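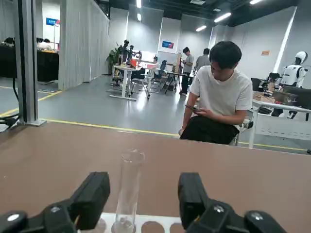
Gridero replied:
I would ask the association to reconsider the proposed wording of the glassware policy. As drafted, it requires every teaching laboratory to discard any cylinder with a chipped rim, regardless of size or location. Our department reviewed its stock in October and found that most chips were confined to the pouring lip. A fire-polished rim is perfectly serviceable for first-year work.

Nulilik replied:
The draft does not prevent repair. Section 2 permits an item to be returned to use once a qualified glassworker has finished the rim and the volume has been checked. What it prohibits is leaving a chipped item on the open shelf pending a decision.

Gridero replied:
Section 2 refers to "approved repair providers." Our institution has no glassworker on staff, and the nearest shop accepts work only by the crate. In practice the policy will be read as an instruction to discard.

Caputo replied:
I must respectfully side with Nulilik. We adopted similar language last year. Damaged pieces go into a labeled bin in the prep room, and the bin is sent out at the end of term. Cuts reported during washing have declined. I cannot attribute that entirely to the bin, as we also changed gloves.

Roltent replied:
May I raise the matter of calibration? A repaired measuring cylinder should not be returned to quantitative work without a gravimetric check. The draft says only "checked." I recommend that the method be named and that the record be kept with the inventory card.

Nulilik replied:
That is a reasonable amendment. I will submit it with the revised text.

Gridero replied:
I have no objection to the calibration language. My objection to the provider clause stands. Room 303 alone would lose half its shelf, and the replacement budget for the year is already committed.

Caputo replied:
Could the clause read "a competent person designated by the department"? Several members have technicians trained in fire polishing who would not appear on any list.

Gridero replied:
We would accept that wording, provided designation does not require outside certification.

Roltent replied:
I would not accept it without some form of certification. Annealing faults are not visible to the untrained eye, and a cylinder that fails in a student's hand

Roltent replied:
My apologies, the previous post was submitted early. The sentence should end "is a reportable incident." Please see the annealing guidance in the members' folder before the comment period closes.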